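Wometti takes an unscheduled break

Members who have been following the bathroom trial at Flindthorpe will know that Wometti, our tidying robot, had been having a good run. It had learned to put things away on a vanity without knocking anything into next week, and the Sarnitz office had begun using the word "reliable" in emails. We should have seen it coming.

On 05/02/2019, partway through a morning of pick-and-place runs, the left arm stopped mid-reach and stayed there. The screen said the wrist joint had gone over its torque limit. The log said the same thing 37 times, in case we had missed it. When we released the brake to move the arm clear, it sagged about 10 centimetres before the hold caught, and the person guiding it got a knuckle squeezed against the counter. No skin broken, some language used. It went in the incident book, spelled correctly on the second attempt.

A bathroom is an unkind place for a robot. Everything is white, shiny or both, and the depth camera has opinions about chrome that it does not share with the rest of us. Cloth is worse. A towel has no fixed shape and no obvious edge, and a soft pouch in a basin is a small puzzle every single time, especially with a cord on it.

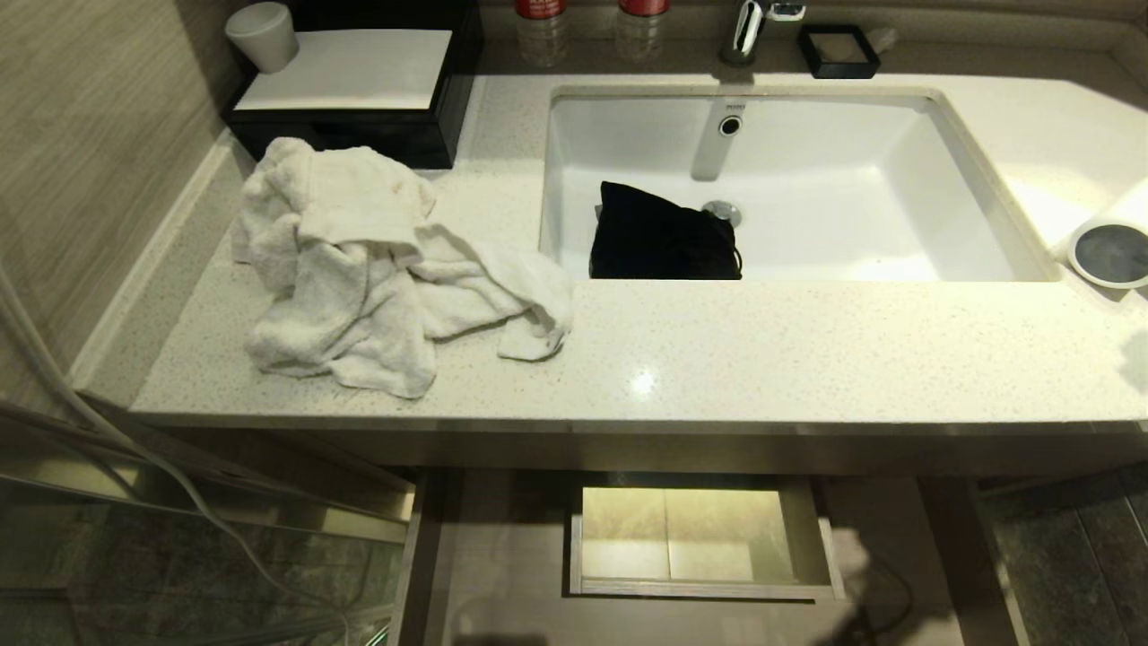 The first theory was that the gripper had snagged on something and pulled. We liked that theory, as it blamed the furniture. The logs did not back it up. The load on the wrist had been creeping up for days, a little more each run, and the software had been politely compensating the whole time without mentioning it to a soul. When we finally took the cover off, we found a cable clip that had worked loose and was rubbing on the joint. It is a very cheap clip.

The sag is the part that bothers us more. The Sqalli controller is meant to hold the arm when the brake comes off, and it took its time. Sarnitz has the arm's data and has promised a fix by June. Until then, two rules apply at Flindthorpe:

Two people at the robot for any brake release, one of them supporting the arm from below.

Hands off the counter while the arm is over it, even if you are only reaching in to straighten something.

We have also set a warning for slow rises in wrist load, so next time Wometti should complain before it sulks. New clips are fitted on both arms and the runs have started again, at half speed for now. The drawer tasks are next on the list, and anyone who wants to sit in should bring their own chair.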